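Why a Mug Keeps Its Shine: How Glaze Works

A mug begins as clay. Clay is made of very small, flat grains of rock with water between them. The water lets the grains slide past one another, so the clay can be pressed into a shape and will hold it.

When the shaped clay dries, the water leaves and the piece shrinks a little. At this stage it is called greenware. It is weak, and if you put it in a bucket of water it turns back into mud.

The first firing

Greenware is heated in an oven called a kiln. A kitchen oven is not hot enough for this job. As the kiln heats up, the last water is driven out and the grains begin to stick together for good. Potters call the result bisque. It no longer turns to mud, but it is full of tiny holes called pores, and it soaks up water like a sponge.

What glaze is made of

Glaze is a thin coat of glass. Before firing it looks like colored milk. It has three main parts:

Silica, which forms the glass. Sand is mostly silica.
A flux, which makes the silica melt at a lower heat.
Alumina, which keeps the melted glass thick so that it does not run off the sides.

The bisque is dipped in the glaze. The pores pull in the water and leave a layer of powder on the surface. In the second firing the powder melts, spreads out, and cools into a smooth, hard skin.

Color comes from metals mixed into the glaze. Cobalt gives blue. Iron can give yellow, brown, or dark red — the result depends on the amount and on the air inside the kiln. The inside and outside of a mug may be given separate glazes, so one mug can be teal outside and yellow inside, or pink outside and maroon inside.
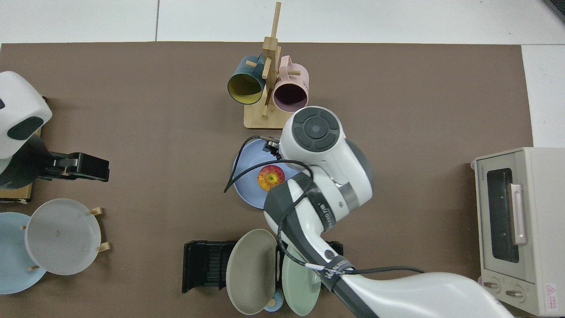
Why the bottom is rough

Turn a mug over and feel the ring it stands on. On many mugs this ring is bare clay. Melted glaze acts like glue, and a glazed ring would stick to the kiln shelf.

Words to know

Kiln: a very hot oven for clay.
Bisque: clay that has been fired once.
Flux: a material that helps another one melt.

Written by Ornella Carbone

Related
How Sand Becomes Window Glass
What Is Inside a Brick?
Why Wet Clay Is Slippery
Metals That Make Colors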